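Budgeting for a first arm and two-finger gripper - are the quotes missing something?

Posted by Tharun Rodrigues, Zurkham, 14/08/2020

I do the purchasing for a small repair and resale shop. We take in handbags, pouches, baskets and odd household things, sort them, and send them back out. Since June my boss has been set on buying one robot arm to put items into baskets at the end of the sorting table. I have two quotes on my desk. One is from Fludadthorpe and covers the arm and a parallel gripper. The other is from Navaratnam and covers the arm, the gripper, a wrist camera and something they call an "integration allowance," which has no explanation under it at all.

The gripper is the line I trust least. Both sellers talk about grip force and stroke, and both brochures show it holding a neat cardboard box. We don't handle neat cardboard boxes. We handle things with a curve, a stitched seam and a grainy finish, and I would like to know what it costs to hold those properly before I sign anything. Fludadthorpe lists spare fingers at $301 a set and says we "probably won't need them." I've been buying equipment long enough to hear that sentence as a warning.
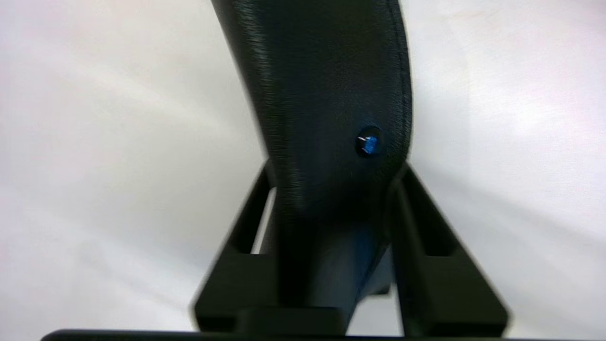
Marta wrote back that the fingers are the cheap part and I was staring at the wrong line. According to her, hard fingers will pinch a curved piece well enough, but they can leave a mark on anything soft, and then you are paying for pads, and then for the hours somebody spends changing pads. She would get the seller to put wear parts for the first year in writing, with prices, and walk away if they won't.

Fair enough, and I've asked. Navaratnam answered the same afternoon with a paragraph that had no numbers in it. Fludadthorpe hasn't answered.

So my question stands. What should be on the budget that isn't on these quotes? And is one gripper really going to cover the whole range, or is that just what they say until the deposit clears?

Oskar P.

You need a bigger arm. Get more payload than you think. We went small and regretted it.

Delphine

I don't agree with the reply above. Payload is rarely what bites a shop like yours, and it's an expensive thing to buy "just in case." Here is what I'd put on the sheet, going by our own first year with a Tumis cell:

Guarding or a safety review. Ask who pays for it. On our job each side thought it was the other.
A table that doesn't move, bolted down. A folding one will cost you a week of chasing errors.
Cable management. Sounds like nothing, and it's what stopped us most often.
Spare fingers, at least one set, whatever the salesman says.
Staff time. This was our biggest line and it wasn't on any quote. We logged 17 days of one person's time before the thing did a full shift.

We also had a surprise bill of $3005 for "application support," which was a man on the phone. I'd want to know if your integration allowance is the same animal under another name.
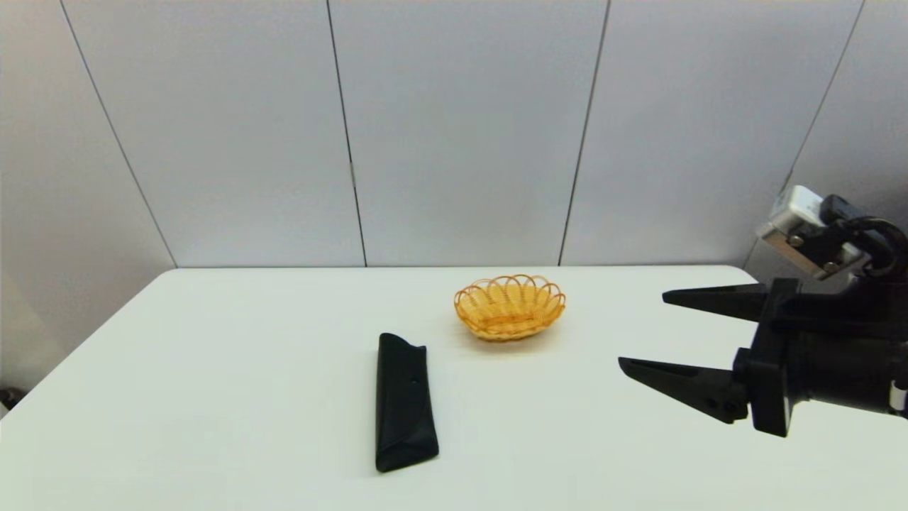

As for one gripper covering everything, ask for a trial on your own stock before any deposit, and don't let them pick the items. Sellers choose rigid things with flat sides. Make them do the awkward pair - a folded black pouch lying flat on a white table, and a little wicker basket with a looped rim. With the pouch, the tips have to get hold of something soft and low without scraping the tabletop. With the basket, I'd want to see what hard tips do to those thin loops if they close on the rim. Two good grabs don't tell you much either. Have them run it for an hour with you watching, and write down every time a person steps in to help.

If they say the trial costs extra, that's fine, pay it, but get it credited against the purchase. If they say a trial isn't possible, you have your answer on that seller.

The wrist camera I'm on the fence about. Ours earned its keep in the end, but the software license renews every year and the first quote showed it as a one-time cost. Check that line on the Navaratnam one.

Tharun Rodrigues

Checked. The license is yearly. It's in the footnote on page 2, in gray type. I've asked both of them for a trial on our items and told my boss the deposit waits until we've had it.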